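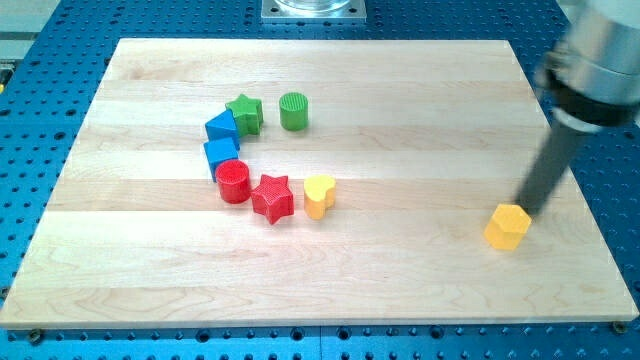

Open day at the Wondstead robot lab

The spring open day at Wondstead took place on 2024-04-16, and our group had the second slot of the afternoon. We met in the front parking lot, signed in, got our badges and were walked down to the lab at the back of the building. The group was limited to 22 people. If you asked for a place and did not get one, see the note at the end.

Our host was Emil Zürcher, who runs the small-arm bench. He gave a short talk first, with no slides. The lab does two kinds of work. One is for outside customers, mostly packing and sorting jobs. The other is what he called table work, where a robot arm is given simple objects and simple jobs, and the staff look at how well it does them when the setup keeps changing. The open day was all table work, which suited us, as most of the group had never stood next to a robot arm before.

The bench is a blue table with a grid of holes, so that anything can be bolted down where it is needed. On top of it lies a plain maple board, and the colored wooden blocks go on the board. There are stars, cylinders, a cube, a triangle, a heart and a pentagon, in red, blue, green and yellow. The arm carries a long dark rod. It has no fingers and cannot pick anything up. Everything it does, it does by pushing.

Several people asked why. Zürcher said that pushing looks easier than gripping and in his experience is harder to get right. A block that is held goes where the hand goes. A block that is pushed slides, and if the rod meets it a little off center, it turns as well. A cylinder acts differently from a cube, and a star can be caught between two of its points or shoved on one of them. The arm has to watch the result and correct as it goes. He would sooner have people learn that on wooden blocks than on a customer's goods.

The first demonstration was a plain one. Zürcher typed in a request to bring the yellow pentagon over to the yellow heart, and the arm went to work. It moved in short strokes, stopping between them, then backing off and coming in again from a new side. The heart was the far end of a curve of blocks that had been laid out on the board, and the job was to get the pentagon there without disturbing the rest. It took longer than most of us expected. A person would have done it in one move. The arm got there on the second try, after the pentagon swung wide on the first and had to be brought back around.

After that the group was allowed to make requests. These had to be short and had to name the blocks by color and shape. "Push the red star away from the red cylinder" went well. "Put the green star next to the blue cube" went well too, although the triangle was moved along with it. "Make a straight line" did not go well. The arm made a start, got some of the blocks into a row, and then spent a long time nudging the same one back and forth until Zürcher stopped it. He did not seem bothered. He wrote it down in a notebook and said it was a known problem.

Engelbert Brunner then took over for the part on safety. He looks after the machines and has been at Wondstead for 9 years. He showed us the stop button and let a few people press it while the arm was moving, to see how quickly it comes to rest. The arm on the bench is set to move slowly when visitors are in. Even so, everyone has to stay behind the line on the floor, and hands stay off the board until the arm is parked. Brunner said the rule is the same for staff and that he has sent people out of the room for breaking it.

Questions went on for 40 minutes, which was longer than planned. A few of the answers may be of use to members who were not there.

How does the arm know what it is looking at? A camera watches the board, and the software works from that picture. Strong sunlight from the side causes trouble, so the blinds are kept down.

Do the blocks wear out? They get dented at the corners in time and are replaced. The board is turned over when one side gets too scratched.

Could a school do something like this? Yes, with a much smaller arm. Zürcher said the blocks and the board are the cheap part and that a school should plan on spending more on staff time than on the machine.

Is the lab hiring? There are 3 openings for technicians. Brunner asked that anyone interested write to the front office and leave the lab staff out of it.

We finished in the hallway with coffee and a tray of sandwiches. Thanks to Pundetti for lending us the van, and to the Plestton members who drove over to join us and filled the last places.

For those who missed out: Wondstead will not run another open day this spring, but Zürcher is willing to take a small group in the fall. Names can go on the list at the Imhof desk or be given to the newsletter editor. People who were turned away this time will be placed first. Closed shoes are required, and bags have to be left in the lockers by the entrance.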